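Chapter 7
Comparing Grippers: Same Arm, Same Parts, Different Fingers

In this chapter
What a fair comparison needs
Choosing test parts
Running trials in simulation first
Reading a failure log
Exercises 7.1 to 7.9

Before you start: Chapter 4 (joint limits) and the part of Chapter 6 on contact. Skipped friction? Go back. You'll need it by the second section.

Two grippers, one arm. Which is better? Wrong question, or at least half of one. Better at what, on which parts, from what starting pose. A gripper that does fine on a block can be hopeless on a round part standing next to four others. So we fix everything we can — arm, controller, camera pose, part layout — and swap only the fingers.

The running case for the chapter is the Jovwood bench. Kojo Fiadzo set up the first version in June with 2 grippers, the Rokico parallel jaw and the Eshun bent-finger type. 200 trials each to begin with. Not enough, as we will see. The later runs go up to 3000 per gripper, all in simulation, and only the layouts that cause trouble get moved to the real bench.

Test parts should be dull. Blocks, cylinders, a wedge, something thin. Plain shapes fail for reasons you can name. Put some of them close together on purpose, becuase a part with open space on every side tells you very little about finger clearance.

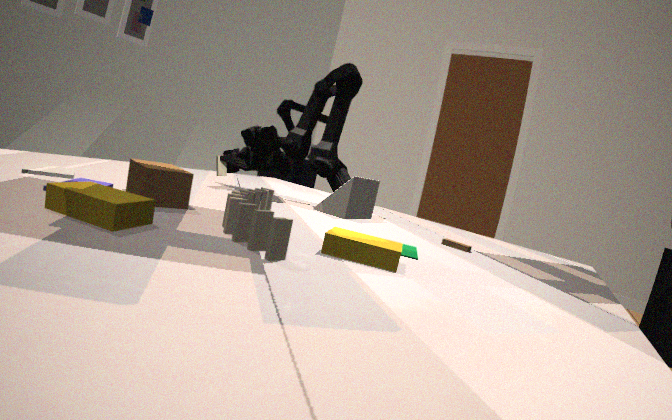 Theophilus Akolgo: I would not trust a ranking from simulation alone. Contact is where the simulator guesses. Set the friction a bit high and the bent fingers win every time, set it low and they drop half the cylinders. Run the sweep over friction first, then compare.

Fair point, and we take it up in 7.3. Short answer: report a range, never one score. If the order of the grippers flips inside the range, you have no winner yet.

Now the log. Every trial in the Rovis controller writes one line: layout number, target part, approach angle, result code. Result codes are miss, slip, bump, hold. Bump means the fingers touched a neighbor before the target. Students tend to lump bump in with miss. Don't. A miss points at the camera or the pose estimate, a bump points at finger shape or the approach path. Diferent fix.

Look up layout 568 in the data file before reading on. Write down which gripper you expect to do better on it, and why — one line is plenty. Keep the note, Exercise 7.2 asks for it.

7.1 What to hold fixed

Start with the arm. Same mount, same speed limit, same home pose for every trial. Then the controller gains, and leave them alone between grippers even if one of them looks sluggish. Retuning is a separate test, covered in 7.5.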